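Dining & Kitchens board
Thread: Round table or rectangular for a small room?

Posted by heston_lane
October 17, 2018

We moved in July and are still eating off a folding table. The dining end of our kitchen is narrow, with a door to the garden on one side and the fridge on the other. My wife wants a round table. I grew up with a rectangular one pushed against the wall and can't see why we'd give that up. There are four of us most days and six when her parents come.

I've been looking at a Likness pedestal table in white, and a plain oblong one from Biltent that costs less and has a drawer. Has anyone lived with both kinds? I'm more interested in how they are day to day than how they look in the shop.

Posted by mojtaba_m

We've had both. Went from oblong to round when the children were small and I wouldn't go back. You can squeeze an extra person in without anyone getting the table leg, and there are no corners at head height for a toddler.

The thing to check is the base. Ours has a single pedestal and it rocks if somebody leans on the edge to stand up. My father does this every time. Four legs are steadier but then you lose the benefit of fitting people in wherever you like.

Mojtaba Mahmoudi

Posted by plainpine

I'd go the other way. A round table in a narrow room wastes the corners. You can't push it against a wall without it looking odd, and you lose a seat if you do. With an oblong one you can shove it up against the wall on weekdays and pull it out when people come.

Also, where does everything go? On ours there's a fruit bowl at one end, along with the post and whatever homework is going on, and we eat at the other end. A round table doesn't have an other end.

Posted by ursina_g

I have a white round one and I like it, but plainpine is right about the clutter. Everything drifts to the middle and then you can't reach past it. 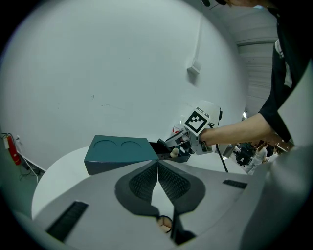 My white top, with the teal box on it

The white finish was the part I worried about. Tea comes off if you get to it the same day. Turmeric doesn't, or not with washing-up liquid. I used bicarbonate of soda made into a paste and left it for an hour, and that shifted most of it. Don't use the rough side of the sponge. I have a dull patch from doing that in the first week and it catches the light every morning.

As for the fridge, open the door fully and measure from there. I didn't, and one chair has to be moved before I can get the salad drawer out.

Ursina Gisler

Posted by heston_lane

Thanks all. Ursina, the fridge point is a good one. I've just been and checked, and with the door open I lose more than I thought. What height is yours? The Likness one is listed as slightly lower than the folding table and I'm tall.

Posted by ursina_g

Normal dining height as far as I know. I've never had any trouble with my knees under it, but I'm not tall. What I would say is that you end up doing everything at it and very little of that is eating.
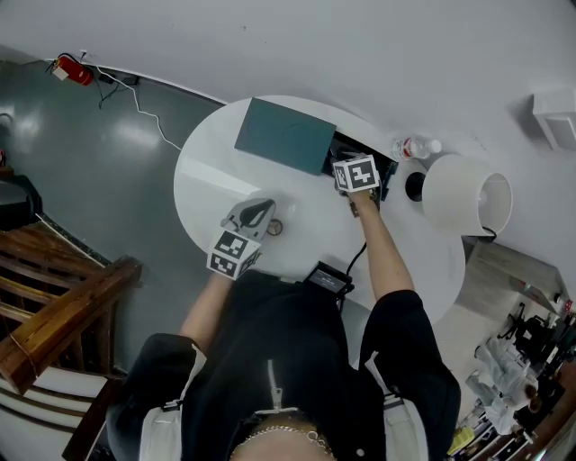
So think about the light as well. If the table is going to be used for work or school things in the evening, you want a lamp over the middle, and it needs to hang high enough that people can see each other when they're sitting down. I had mine put in before the table arrived and it was off centre. The electrician had to come back, and in the end we used a hook and a longer flex. It looks all right.

Posted by plainpine

That's another point for oblong, by the way. If the light's off centre over an oblong table you can slide the table along and it hardly shows. Under a single pendant a round table has to be exactly where the light is.

Posted by mojtaba_m

Or you put the lamp on a hook, as she did. It isn't a reason to buy a different table.

Posted by plainpine

It's a reason if you rent.

Posted by heston_lane

We don't rent, so a hook would be fine. My worry now is the rocking. Did you ever fix yours, Mojtaba?

Posted by mojtaba_m

Partly. There are 5 bolts under ours where the column meets the top, and 2 of them had worked loose. Tightening them made a big difference. After that I put felt pads under the feet on the side where the floor dips. It still moves if my father gets up in a hurry.

Turn one over in the shop if they'll let you. If the plate under the top is small, leave it alone.

Posted by schwaiger_oak

Coming in to say look at second-hand. I got a drop-leaf for 34 pounds from a house clearance. Both leaves down and it's hardly wider than a bookshelf, both up and it's an oval that seats six. It needed sanding and three coats of oil, and one hinge was bent.

Posted by plainpine

Drop-leafs are fine until you want to sit at the side and find the leg is exactly where your knees go.

Posted by schwaiger_oak

True of some. Mine has gate legs that swing well out. I'd still try sitting at it before paying.

Posted by heston_lane

I showed my wife this thread and she says the drop-leaf is a compromise that neither of us asked for. She's marked out a circle on the kitchen floor with masking tape and we're going to walk round it for a week, fridge door included. Will post the measurements when I have them.

Posted by ursina_g

Put the chairs round the tape as well, pulled out as if someone's sitting in them. The chairs take up more room than the table does.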